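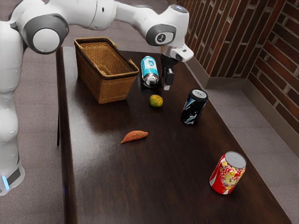
Unit 4: Wood finishes - gloss and grain
Read Grewal, chapter 2, before class. Sand with 80 grit, then 200, always along the grain.
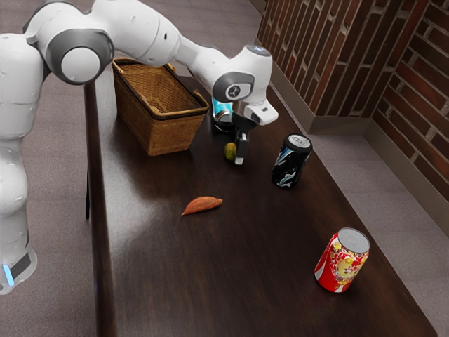
Dilruba Munshi asks whether a matte finish hides scratches better. Mostly yes, but it also shows grease sooner.

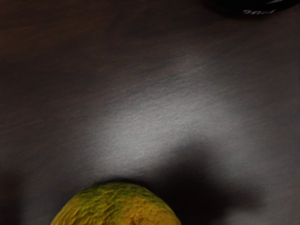

Check your sample under a low lamp before the second coat. On a dark top, a bright patch of light brings up tiny ridges and speckles that fade from view toward the edges. Move the lamp and look again. Samples are due in May.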